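옷감은 어떻게 주황빛이 될까요? 물감을 붓으로 칠한 걸까요? 아니에요! 실이나 천을 색깔 물에 푹 담가서 색이 속까지 스며들게 한답니다. 이걸 **염색**이라고 해요.

## 색은 어디에서 올까?

옛날 사람들은 색을 풀과 나무, 심지어 벌레에게서도 얻었어요. 우리나라에서는 치자 열매로 노란색을, 홍화 꽃잎으로 붉은색을, 쪽이라는 풀로 파란색을 냈지요. 양파 껍질도 아주 훌륭한 재료예요. 냄비에 넣고 끓이면 물이 금세 갈색으로 변하는데, 천을 담그면 따뜻한 노란색이나 주황색이 나와요.
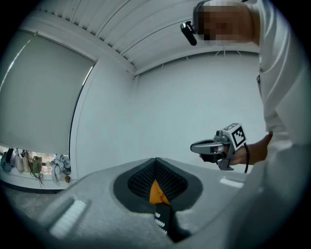

그런데 이상하지요? 김치 국물이 묻은 옷은 빨면 색이 옅어지는데, 염색한 옷은 왜 색이 오래 남을까요? 비밀은 **매염제**에 있어요! 매염제는 색과 실이 서로 손을 꼭 잡게 도와주는 물질이에요. 봉숭아 물을 들일 때 넣는 백반도 매염제랍니다. 같은 양파 껍질이라도 백반을 쓰면 밝은 노란색, 철이 든 매염제를 쓰면 어두운 풀색이 나와요. 마법 같지 않나요?

## 노랑과 빨강 사이

겨자색이나 주황색처럼 '사이에 있는 색'은 두 번 물들여서 만들기도 해요. 먼저 노란 물에 담그고, 말린 다음 붉은 물에 살짝 담그는 거예요. 오래 담글수록 색이 진해지니까 염색하는 사람은 천을 자주 들춰 보며 색을 살핀답니다. 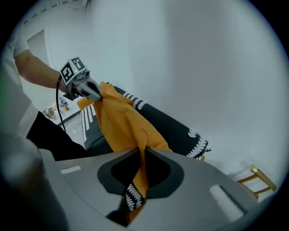 천의 종류도 중요해요. 양털과 비단은 동물에게서 온 실이라 색을 아주 잘 빨아들여요. 목화로 만든 무명은 조금 더 까다로워서, 콩물에 먼저 담갔다가 물들이기도 해요. 콩 속의 단백질이 색을 붙잡아 주거든요!

## 집에서 해 볼까?

어른과 함께 해 보세요.

1. 양파 껍질을 냄비에 가득 넣고 물을 부어요.
2. 어른이 40분 동안 끓인 뒤 껍질을 건져 내요.
3. 따뜻한 물에 녹인 백반을 조금 넣고 저어요.
4. 물에 적신 흰 손수건을 담가요.
5. 헹궈서 그늘에 말려요.

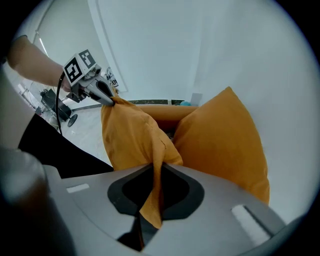
담그기 전에 손수건을 고무줄로 꽁꽁 묶어 보세요. 묶인 곳에는 색이 잘 스며들지 못해서 동글동글한 하얀 무늬가 생겨요. 세게 묶으면 무늬가 또렷하고, 느슨하게 묶으면 구름처럼 번져요. 다 마르면 고무줄을 풀고 활짝 펼쳐 보세요!

**낱말 풀이**

- **염료**: 실이나 천에 색을 들이는 재료
- **홀치기염색**: 천을 묶어서 무늬를 만드는 염색 방법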